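Home Ask Topics Members Log in

Do "odour-neutralising" storage bins do anything at all?

Asked by Henk Stevens, 12/04/2021
4 followers 2 answers Share

My sister-in-law swears by a spray called Sundqvist that you wipe round the inside of plastic storage tubs. It's meant to stop that stale smell you get when things have been shut away over winter. She's now talking me into the matching tubs from Plandeck, which are supposed to have the stuff "built in" and cost a good deal more than the ordinary ones.

I have 33 plain tubs in the garage, mostly tools, camping gear and old curtains. The curtains smell awful. Everything else is fine. I can't find a single test of these tubs that wasn't on the seller's own page, and the wording there is slippery. "Helps to reduce the feeling of staleness" — what does that even mean? Has anyone paid for this and noticed a difference they'd put money on?
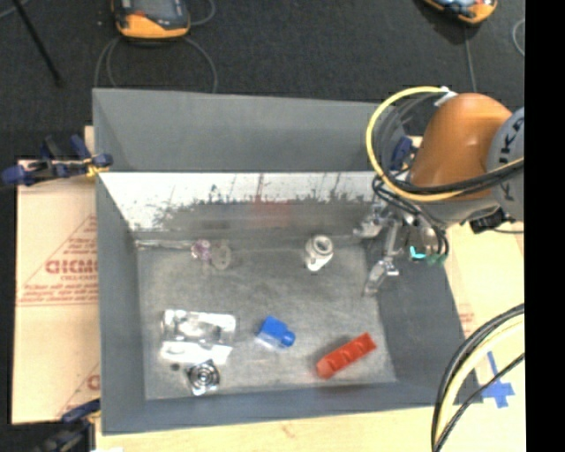

Does washing a plain tub get rid of the smell without any special product?

Usually it does, if the smell is in the tub and hasn't come from the contents. Warm water, washing-up liquid, a good rinse, then leave it open in the fresh air until it's bone dry. A tub that still smells after a second wash has probably had something oily in it, and I wouldn't trust a spray to fix that either.

2 answers

Sólveig Ladefoged
I bought two of the Plandeck ones in September and put them next to two cheap ones, same shelf, same sort of jumpers in each. When I opened them in spring I couldn't tell which was which, and nor could my husband. Not a proper test, I know, but for the price I'd expected something.

Your own question answers itself a bit. If the tools and the camping gear are fine in the same sort of tub, then the tub isn't the trouble. Curtains hold on to damp and cooking smells for years. Wash them, or have them cleaned if they're lined, and dry them for longer than you think they need. Mine felt dry after a day on the line and the hems were still damp. Don't shut the lid on them the same evening.

As for the spray, I've only tried it once. It smelt strongly of lemon, and then the cupboard smelt of lemon and old cupboard. I'm willing to be told I used it wrong, but the label gave me very little to go on.

14 found this useful Comment (3)

baranska_fan
we use Gisisora sachets, 300 for the big box, throw a couple in and forget it. no idea about the tubs. might be the garage roof leaking?? check that first

1 found this useful Comment (0)

Contact us Terms Back to top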